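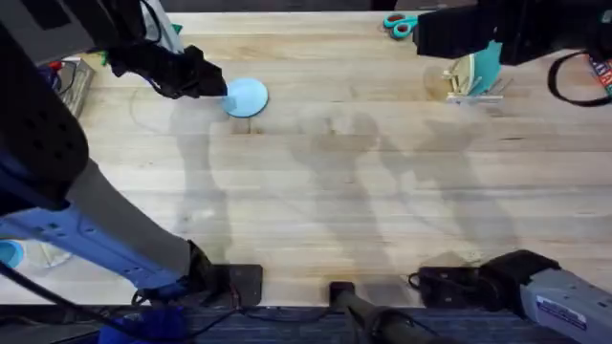
*A light blue disc on the butcher-block tabletop.*

**Lids, jars and the fall swap shelf**

The swap shelf at Satti Hall reopens on August 23, 2020, and Mei Whitfield is looking after it again. The shelf closed in February with 144 items on it, mostly kitchen things, and most of those have gone to the back cupboard for sorting.

Please bring containers with their lids on. Last season we ended up with 34 lids that fit nothing and a box of jars with no tops. Tavion Hutchins matched a few of them by hand, and the rest went to the recycling center on Rororport Road. If you have a lid at home and can't find what it goes with, keep it for now – there will be a lid table in the second week.

Glass is fine if it has no chips. Nonstick pans are fine if the coating is whole. We can't take knives, electric kettles or anything with a frayed cord. Baby bottles go to Sadia Rind, who runs the family cupboard across the hall.

The limit is up to 99 cents for anything on the priced rack, and the open shelf is still free. Money from the rack pays for shelving and for new labels, which Asif Bajwa has already printed.

Drop-off is at the side door, mornings only. Ring the bell and leave bags inside the porch, not on the steps. If you have something large, such as a table or a bookcase, call the office at extension 3246 first and ask for Noman Jatoi.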